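4. Loan spells and the settling-in period

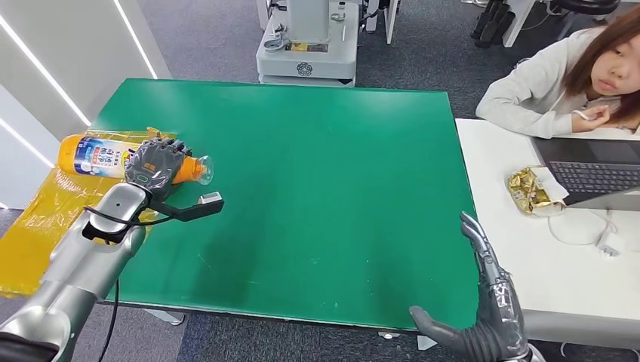
Figure 3. A robotic hand gripping an orange bottle lying on its side, over a green board.

We turn now to the players who came to their clubs on loan, a group that supporters talk about a great deal and that earlier work has tended to fold in with permanent signings. Our feeling, going into the study, was that a forward who knows he may be gone by the summer settles in a rather different way from one who has bought a house and found a school for the children, and we wanted to give that hunch a fair hearing.

The sample is drawn from the league records of Banilberg and Hadari, and covers 137 loan spells by attacking players. We left out any spell that ended before the player had made 15 league appearances, which brought the number down to 104. This was a harder choice than it may sound. A short spell is often short for an interesting reason (an injury, a change of manager, a falling-out over a position on the wing), and by setting such cases aside we have surely lost some of the more colourful stories. They are taken up again in Section 6, where the numbers matter less.

For each remaining spell we looked at how often the player's team-mates found him with a forward pass, and how this changed as the weeks went by. In the Hadari clubs the rise was slow and fairly steady. In Banilberg it came in a jump, usually once the player had started a handful of matches in a row beside the same strike partner. We were pleased to see this, as coaches at Kurup had told us in our early conversations that a settled partner was worth more to a newcomer than any amount of extra training, and it is always nice when the people on the touchline and the figures agree.

Goals are another matter. The number scored on loan was a poor guide to the number scored in the following season, whether the player stayed on for a fee or went back to his parent club. Those who stayed did a little better, but the gap was small and it disappeared when we allowed for age. Only 2 of the spells at Pimari led to a permanent move, so we would ask the reader not to lean on the Pimari results too heavily.

One further point deserves a mention before we move on. Loans agreed late in August gave the player no pre-season with his new side, and the early passing figures for this group are clearly lower. By midwinter they had caught up with the rest.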